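Serkley Work Table, Owner's Guide
Section 4: Settling the table in and giving everything a place

By now the legs are on and the worst of the lifting is behind you, so pour yourself something nice and take this part slowly. Section 4 covers where the table should stand, how to look after the wooden top in its first weeks, and how to set up a catch-all container for the small things that would otherwise wander all over it.

Choosing the spot

1. Pick a place with walls on three sides if you have one. An alcove or the end of a narrow room will do very well, and pale walls are a real help when you are hunting for a dropped button late in the day.

2. Leave yourself 22 inches of clear floor at the front. You can manage with less (plenty of our customers do!), but your knees will thank you for the full amount.

3. Lift the table into position with 2 people, one at each end. Please don't drag it, even a little way, even on carpet.

4. Press down gently on each corner in turn. If the top rocks, turn the foot under that corner until it sits firm, then go back and try the others again, as one foot has a way of upsetting its neighbor.

Caution: Keep fingers away from the gap between the tabletop and the side rails while anyone is moving the table. It is narrow, and it pinches.

Note: Owners of the older Forkis frame have a different foot, with a locking ring that must be loosened first. The drawing is on page 139.
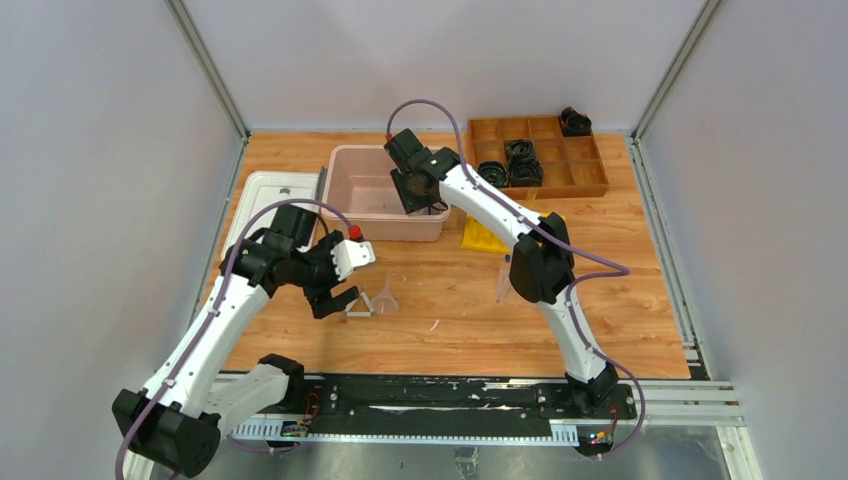

Fistetti, Thursday, December 1, 2022

We have rewritten the rest of this section for the winter printing, mostly thanks to the many kind letters that came in about the October one, where the steps for the top and the steps for the container had been run together in a muddle.

Looking after the top

5. Wipe the wood along the grain with a soft, barely damp cloth, and follow with a dry one. The thin seams between the planks love to collect crumbs and thread, and a soft, dry brush run along them will lift most of it out.

6. Wait a day before you put anything heavy down. After that the top will carry 70 pounds, as long as the weight is spread out.

Caution: Hot pans and hot irons will mark the wood. Use a thick mat, and don't count on a folded dish towel.

Setting up the container

7. Choose something open that you can reach into without looking. A color that stands out from the wood is a pleasure to work with, and a pink container against warm brown grain is very easy to find.

8. Put it where your hand naturally goes, then sit down and try it. Reach in, take something out, put it back. If your elbow feels crowded, shift the container a little and try again.

9. Drop in only what you use at the table. Scissors and other sharp things should have their own holder, please, well away from the hand that goes rummaging.

10. Empty the container right out every so often and wipe the inside before you fill it again.

Note: If you bought the MacDonald liner set, trim the liner before fitting it. It is cut generously and will stand up over the rim if you leave it as it comes.

Fitting the drawer is covered in Section 5.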